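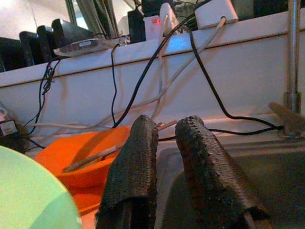
Robot arms take on kitchen work at Beltgate site

Lultard has extended the use of robot arms in the staff kitchens at its Beltgate site, following a trial that began in July. The arms are used at the sink and worktop, where they handle bowls, plates and small utensils between meal services. The company confirmed the change in a notice to employees dated 08/12/2024.

The Beltgate kitchens serve roughly 3000 meals a week to office and warehouse staff. Until this year, all clearing and sorting of crockery was done by hand by the catering team, which is employed directly by Lultard. The company said that no posts have been removed as a result of the new equipment and that none are due to be removed during the current catering agreement.

Under the arrangement, 2 arms supplied by Sarnora work alongside a team of 11 kitchen assistants. The arms pick up items left beside the sink, place them in the correct stack and set aside anything they cannot grip with confidence. Assistants then check the stacks, deal with the items set aside and load the dishwashers. Glassware and sharp knives are still handled only by people.

The change has altered the pattern of the working day. Assistants previously spent most of the period after lunch at the sinks, often with little time left for preparation of the evening service. Rotas now allow for one person to oversee the arms in each session, with the others moved to food preparation, serving and stock. The overseeing role is rotated, so that each member of the team carries it out in turn, and it is paid at a slightly higher hourly rate.

Staff views on the trial were gathered by Farquharson, a workplace consultancy, in a series of short interviews and a written survey. Most of those who took part welcomed the reduction in bending and repeated lifting. Several reported that the work had become less sociable, as two people had often shared the sink area in the past. Others raised the matter of pace: the arms are slower than an experienced assistant, and at busy times crockery can build up on the worktop faster than it is cleared.

Lultard has accepted a number of the points raised. Assistants may now pause the arms at any time without seeking approval from a supervisor, and are not required to explain the decision in writing. The company has also agreed that records produced by the equipment will be used for maintenance and training of the system only, and will not be used to assess individual members of staff. This undertaking has been added to the site handbook.

A total of 377 faults and stoppages were logged during the trial. The greater part were minor and were cleared by kitchen staff within a few minutes. The most common cause was items placed one inside another, such as a spoon or stick left in a bowl, which the arms did not always recognise as separate objects. Sarnora has since adjusted the software, and assistants have been asked to continue reporting such cases in the usual way.

Training has been provided to all members of the catering team. It covers safe working distances, the stop controls, cleaning of the grippers and the correct procedure when an item is dropped. A second session, dealing with simple fault finding, is open to those who wish to attend and takes place in paid time. Agency workers will receive a shorter briefing on arrival and will not be placed in the overseeing role.

Farquharson has recommended that the company review staffing levels at lunchtime, when demand on the sink area is at its highest, and that it keep a manual station available at all times. Lultard has accepted the second recommendation in full. The first is under discussion with employee representatives - a decision is expected before the next rota period.

The company has no present plans to introduce the equipment at its other sites. Employees at Beltgate who have questions about the new arrangements are advised to contact the catering office in the first instance.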